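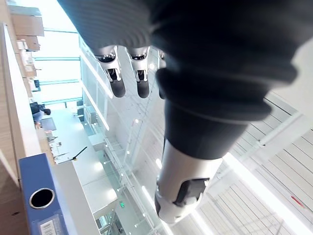 Wrist view at the shelf, cardboard boxes and a blue binder box, hand in view.

Tustar hands and grippers board > Applications > Can any of this do real chores yet?

plainbearing
Original post

I have been asked at work to write two pages on whether a multi-finger hand on an arm can take over small physical jobs in an office and, by extension, in a home. Putting files back on shelves, moving cartons, clearing a desk. The shelf in the picture is the kind of place I mean. My draft answer is "no, with exceptions" and I would like it attacked before I send it.

The test we ran was simple. Take a binder box from the shelf, carry it to a desk, set it down upright, return it. Over one month we logged 192 attempts. 31 needed a person to step in. I counted a step-in as any touch of the hand, the box or the stop button. No credit for retries that a person had to start.

Most of the failures were in the first two seconds of contact. Transport was fine. Placement was fine if the grasp was fine.

My view is that a 31 in 192 intervention rate is useless for a chore. The whole point of handing over a chore is that you leave the room.

slotted_nut
Reply 1

What was the grasp? Pinch on the spine, or finger through the hole?

Those boxes have a metal-ringed hole for a reason. A person hooks a finger in, tips the box out, then takes it by the sides. If your hand was trying to pinch the spine between two neighbors, I'm surprised you did as well as you did.

plainbearing
Reply 2

Pinch on the sides when there was clearance, hook and tip when there wasn't. Hook and tip was the worse of the two. The fingertip pads are wider than I would like for the hole, and once the tip is in, the joint behind it wants to rub on the ring. We could do it, slowly, with the box held from behind by its neighbors. With nothing behind it the box slides back when the finger arrives.

Cartons were easier. They are light, they give a little, and the pads hold cardboard well. I left cartons out of the 192 so as not to flatter the number.

Akum
Reply 3

I disagree with the framing. You are testing the hand on the one object in the room that was designed around a human index finger, then reporting that the hand can't do chores.

I run two arms in a shop that makes cabinet hardware. They load trays, unload trays, and turn parts over. Parallel jaws, two flat fingers, no thumb. The last time I had to touch one of them during a shift was for a tray that had been put in backward by a person. That is a chore by any sensible definition. It used to be somebody's whole afternoon.

So machines can do shop-floor chores now. They have been able to for a long time.

slotted_nut
Reply 4

Your trays are in the same place every time.

Akum
Reply 5

Yes. That is called fixturing. You can fixture a shelf too. Put a lip at the back so the boxes can't slide, put 3 mm spacers between them, and the pinch grasp works with no hook and no tip. Cost is a strip of wood and an hour.

plainbearing
Reply 6

I accept that for a shelf in an office with someone who owns the shelf. I don't accept it for a home. If the household has to be rebuilt to suit the machine, the hours go into the rebuild. My reader wants to know whether the thing can be dropped into a room as it stands.

Also, the spacers cost shelf length. On a full shelf that means taking boxes off, and then someone has to decide which ones.

wetsump
Reply 7

Homes have been rebuilt for machines before. Dishwashers need a supply, a drain and a cabinet opening of a fixed width, and people buy plates to suit the rack. Nobody puts the cast iron in there and then writes a report saying dishwashers don't work.

I think the right question is narrower. Which chores have low variety and a cheap failure? Floors are the obvious one. If the vacuum gets stuck under a couch, the cost is a dirty floor and a dead battery. If a hand drops a glass, the cost is a person on their knees with a dustpan, and it was supposed to save them work.

slotted_nut
Reply 8

Agree on cost of failure. Laundry is a good candidate by that measure. A dropped towel costs nothing. It is still slow. The folding demos I have seen are mostly shown sped up, and a person beats them easily at real speed. But if it runs at night and I am asleep, I don't care how slow it is, as long as it doesn't need me.

That goes back to the intervention rate. Slow is fine. Slow and needing a person every sixth try is worse than doing it yourself.

plainbearing
Reply 9

That is close to the sentence I have in the draft. I put it as attempts per step-in, which comes to a little over six. For a chore done once a day, I would want that number in the hundreds before I called it delegated.

Kapoor
Reply 10

Coming in from the maintenance side. Everyone here is talking about success rate and leaving out upkeep.

A hand with jointed metal fingers and exposed linkages collects whatever is in the air. In a shop that is chips and coolant mist. In a kitchen it is flour and grease. A fabric cover helps over the palm and wrist, and then the cover itself gets dirty and has to come off. Pads wear. When a pad wears, the friction drops and the grasp you tuned in June is not the grasp you have in September.

What was your downtime over the month? If the hand was on the bench for two days, that belongs in the report next to the 31.

plainbearing
Reply 11

Fair. Two stoppages. One was a pad that had started to lift at the edge – reglued, back the same afternoon. The other was a cable that needed to be rerouted after it snagged on a shelf edge. I did not log hours properly for either, and I will say so.

Cleaning was a wipe of the pads with alcohol at the start of each session. Cardboard dust is worse than I expected. Grip on the smooth binder boxes was visibly poorer after a run of cartons.

Akum
Reply 12

So part of your failure rate is dirty pads. Did you record session position for each attempt? If the failures cluster late in a session, your number is a cleaning interval problem and says little about whether a hand can pick up a box.

plainbearing
Reply 13

I have timestamps. I had not sorted them that way. Give me an hour.

wetsump
Reply 14

While we wait: who is doing the perception in these tests? With a camera at the wrist the fingers and thumb take up a lot of the view, as in the picture at the top. Good for seeing contact, poor for finding the next object. Do you have a second view?

slotted_nut
Reply 15

You want both. Fixed view to find the object, wrist view to finish the approach. In my setup the wrist view earns its place in the last few centimeters, when the arm is blocking the fixed camera. Before that I would happily throw it away.

Kapoor
Reply 16

Glass is the other trouble in offices. Railings, partitions, windows with sun behind them. Our depth sensor at the Prullalcombe site reports a floor where there is a reflection of a floor. We keep the arm's work area boxed in by software limits and don't trust depth past the shelf at all. A home has fewer glass railings and more mirrors, so call it even.

plainbearing
Reply 17

Sorted. Failures do lean late, but less than Akum was hoping. I split each session in half by attempt count. The first half had 12 step-ins, the second had 19. So cleaning more often would help, and the first-half number is still nowhere near what I would need to leave the room.

On the camera question: yes, there is a fixed view as well. Finding the box was rarely the trouble. Contact was.

Akum
Reply 18

12 in 96 with clean pads. Take out the hook-and-tip grasps and I would bet you are down to a handful. I maintain that the shelf is the problem.

plainbearing
Reply 19

I can't give you that split. The grasp type was chosen on the fly and only written down for part of the month. I will run it again with the grasp logged and a back lip on one of the shelves, so there is a comparison.

For the report I am changing "no, with exceptions" to the following: fixed tasks with known parts, yes, and it has been yes for years. Mixed objects on an ordinary shelf, with a person nearby, usable for development but saves no labor. Same task with the person gone, no.

wetsump
Reply 20

I would sign that. I would add a line on failure cost, since your reader is going to think of dishes whatever you write about binders.

Akum
Reply 21

I would not sign the second one until the lip is on. Post the numbers when you have them.

Kapoor
Reply 22

And log the downtime this time, including the glue.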